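Simulation-first budgeting (household robots)

Simulation-first budgeting is a way of planning the purchase of mobile household robots in which most trial work is done in rendered rooms before any hardware is ordered. The term is used mainly by small laboratories and service firms. Costs fall under three heads: computing, scene licences and the reserve held for the machine itself.

Scene licences

Rooms are bought singly or in packs. The Randia pack contains 235 furnished rooms and is licensed per seat for 12 months. Buyers check that furniture, small tabletop items and floor-level objects are all present, as a pack with bare tables is of little use for planning arm reach.

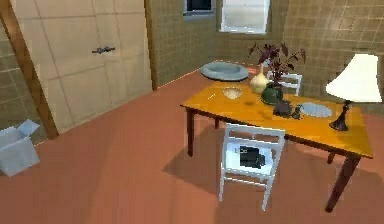 Computing

A planning run is priced by the hour of graphics processor time. Takidier, a scheduling tool, groups runs into blocks of 20 hours. A usual first estimate is 200 hours for navigation and nearly as much again for handling tasks. Rendering at full quality raises the cost and is normally kept for the final runs.

Changes of floor surface are budgeted separately. Carpet meeting a smooth floor affects wheel choice, and doors affect the permitted width of the base. Both can be tested on the model before a drive unit is specified. 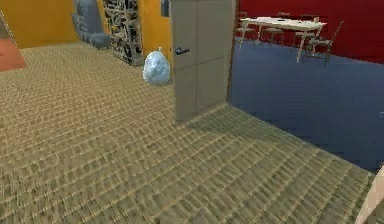 Soft items such as bags are harder to model than rigid ones, and the Chowdary method adds 40 per cent to the handling estimate where they are included. The addition is dropped if the robot is only to travel between rooms.

Hardware reserve

The reserve covers the base, arm, spare battery and delivery. Under the Sterside schedule it is released in two parts, the first on completion of the navigation runs and the second when the arm has been chosen. Service contracts are paid from running costs and do not form part of the reserve.

See also: Equipment leasing; Total cost of ownership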